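Home | Features | Work | Machines | Letters | Subscribe

House rules for robot teachers 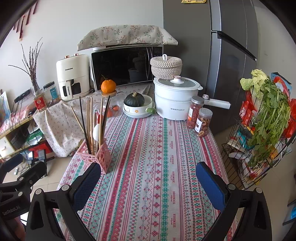
Hand-held grippers at a kitchen table. The chopsticks and the bowl are ordinary household things.

12 November 2025
By Paavo Rantala
Last updated: November, with a correction to the paragraph on blurring

The first thing Skekura asks its recorders to do when they enter a home is put their bags down by the door and leave the grippers in the case. The second is to walk round the kitchen with the person who lives there and agree what may be touched. Only then is anything switched on.

It is a slow way to begin a paid visit, and it was not always done. Skekura collects recordings of household tasks for companies that train robots. Its recorders carry grippers in their own hands, with a camera fixed to the tool, and use them to lift lids, move spoons, wipe tables and put shopping away. The recordings go to customers who want to teach a machine to do the same jobs. In its early months the company had one page of instructions, and most of that page dealt with battery charging.

The present rules run to a small booklet. People in the trade call it the Backlund code, after the street where the first version was written, and two other firms, Bover and Nelard, have taken it up with changes of their own. It has no force in law. A company that ignores it will hear nothing from an inspector. But customers have begun to ask whether a set of recordings was made under it, and that has done more to spread the booklet than any argument about ethics.

I spent part of the autumn reading the code and talking to people who work by it. Much of it is plain housekeeping. The parts that caused disagreement were seldom the parts I expected.

Consent in a kitchen

Existing rules for industrial robots are mostly concerned with people being hurt. There are fences, stop buttons and limits on speed and force. A hand-held gripper has little use for these. A person is holding it, and if something goes wrong that person lets go. The risks in this kind of work are to privacy, to property and to the quality of what is recorded, and they are easy to overlook in a place as familiar as a kitchen.

A kitchen gives away a lot. There are letters on the side of a fridge, medicine on a shelf, school timetables, a calendar with names on it. The camera on the tool takes in much more than the object between the fingers. Someone reaching for a bowl may also record the far wall of the room and the doorway beyond it.

Under the Backlund code, consent has to be given for each room and by every adult who lives in the home. One signature from the person who answered the advert is not enough. The form must say in ordinary words where the recordings will go, how long they will be kept and how to have them deleted. Skekura's form fits on two sides of paper. An earlier one was longer and had been approved by lawyers, and when the company rang householders afterwards to see what they remembered of it, most could recall only the fee.

Householders may stop a visit at any point and are still paid for the time booked. Bover left that clause out at first, on the grounds that people would take advantage. It later put the clause back. Recorders had complained that they were being asked to carry on in homes where the mood had plainly changed.

What gets cleared away, and what does not

The strongest argument in the booklet's drafting was over tidying.

Engineers like variety. A model trained on bare worktops does badly in a real home, where the table is also the larder and there is a jar in front of the thing you want. Patterned cloths, clear glass and shiny doors are difficult for cameras, and for that reason they are worth having. Many recorders, left to themselves, would clear a table before starting. They did this out of good manners, or to make the job easier, and the recordings came out looking like a showroom.

The code now says that a room should be recorded as the household keeps it, with three exceptions. Anything that identifies a person is covered or moved. Anything sharp, hot or breakable that is not part of the task is moved out of the working area. Anything the householder would rather not have handled is moved by the householder, and put back by them afterwards.

The last exception sounds fussy, but recorders speak well of it. It settles who is to blame for a chipped plate. It also gives people a way to keep something out of the recordings without having to say why.

Piled-up things get a paragraph to themselves. A bowl on a stack of plates, or fruit on top of a lidded pot, is a common enough sight and makes a useful task. The rule is that the recorder looks at the pile with the householder before starting, agrees how it will come apart, and takes the top item first. Showing off is discouraged. A demonstration in which someone pulls a plate from under a bowl may be skilful, but no customer wants a robot to learn it.

Food may be handled if the householder agrees and if the gripper pads have been cleaned in front of them. Pads are cleaned again between raw food and anything that goes in the mouth, such as chopsticks or spoons. Food that has been dropped is offered back or thrown away as the household prefers, and it is never used for another take without asking.

Electrical things

A modern kitchen is full of appliances, and most requests from customers involve at least one of them: open the microwave, turn the knob, pull out the drawer. The booklet divides these tasks into cold and live. Cold tasks are done with the appliance unplugged at the wall. Live tasks need separate permission, and a second person must be in the room with nothing in their hands.

Nelard, which works mainly in rented flats, allows no live tasks at all. Its view is that a door opens in the same way whether the oven is on or off, and that nothing much is lost. Skekura disagrees. A pot that is heating may have steam on its lid and lights on its base, and a robot that has never met these will not know what to make of them. Both positions seem fair to me. The code permits either, so long as the label on the recording says which was used.

Cables get more attention than I thought they would. Recorders look at their hands and at the object, and not much at the floor. The booklet asks for the route round the table to be walked once before work starts, with any trailing lead taped or moved. It also asks that the person recording does not step backwards while the grippers are raised. A recorder at Bover told me she had thought this rule silly until she sat down in a vegetable rack.

Checking the results

Good rules on paper are worth little if no one looks at what comes back. Skekura reviewed 2129 recordings made after the booklet came in, with a reviewer watching each from start to finish. The company would not give me the full results, which it shares with customers under contract, but it did describe the most frequent fault. It was poor labelling. Recorders had written down the task they had been given and not the task they had done. A person asked to put a lid on a pot had found the lid did not fit, and had put it beside the pot instead. The label still said that the lid was on.

This matters more than it may seem. A wrong label teaches a machine that the wrong result is the right one. The code now requires the label to be written after the recording, by the person who made it, and failures are kept and marked as failures. Recorders are paid the same for them. Before that change there was an obvious reason to call everything a success.

Blurring is the other thing reviewers look for. Software finds faces and hides them, and it does this quite well. It is less reliable with reflections. Glossy oven doors, glass lids and dark screens can all show a person who was careful to stay out of the way. Reviewers are told to check every shiny surface, and a recording with a recognisable reflection goes back to be treated by hand. If that cannot be done without spoiling the task, the recording is deleted.

What the booklet leaves out

There are gaps. The code says little about pay beyond the point on failures, and nothing about how long a person should work without a rest. Holding a gripper at arm's length is tiring, and several recorders mentioned sore wrists. Skekura suggests a break whenever the recorder wants one, but a suggestion is easily forgotten near the end of a booking. Bover is drafting a fixed limit and expects to circulate it to the other firms.

Nor is there anything on second use. A householder may agree to recordings that help a robot clear a table, and the same recordings could later be used for some other purpose. The form says they will be used for training household machines. It does not say who would check.

Children are dealt with in one line: no recording while they are in the room. Pets are not mentioned at all, although every recorder I met had something to say about cats. A draft paragraph on animals is with the three firms now, and comments on it are open until the end of the month.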